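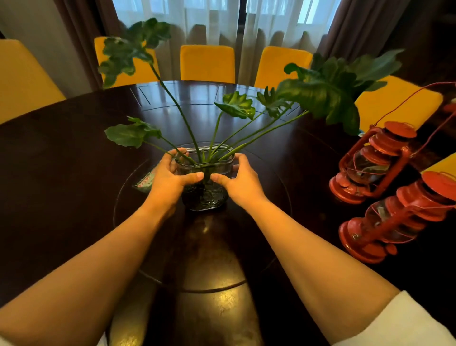
Leaves are enough. I'll say it again for the people at the back of the flower shop – leaves are enough.

Spent 30 dollars on cut flowers in Gestham last month. Petals all over the table by the weekend, slimy water, a smell. Meanwhile a few big split leaves in plain water have been going since I moved to Plillstead. Roots and all. Cost me nothing but asking my neighbor for a cutting.

People say it looks unfinished. Hubert Chmielewska told me a vase without a bloom is like a plate without dinner. Fine. I've eaten at his table and couldn't see him for the lilies.

My case, quickly. A round table wants something loose in the middle, stems going whichever way they like. Clear glass too, none of those painted pots – let the roots show, they're half the fun, and you can tell when the water needs changing. And you have to be able to pick the thing up. Both hands, lift, wipe, put it back. If your centerpeice takes two people and a towel its too big.

Yes, the long stems flop. Yes, somebody gets a leaf in the face at dinner. Turn the vase.

Also stop tidying them into a dome! A plant doesn't grow in a dome.

I'm away for part of August. Will top up the water before I go and leave them to it. Try that with roses.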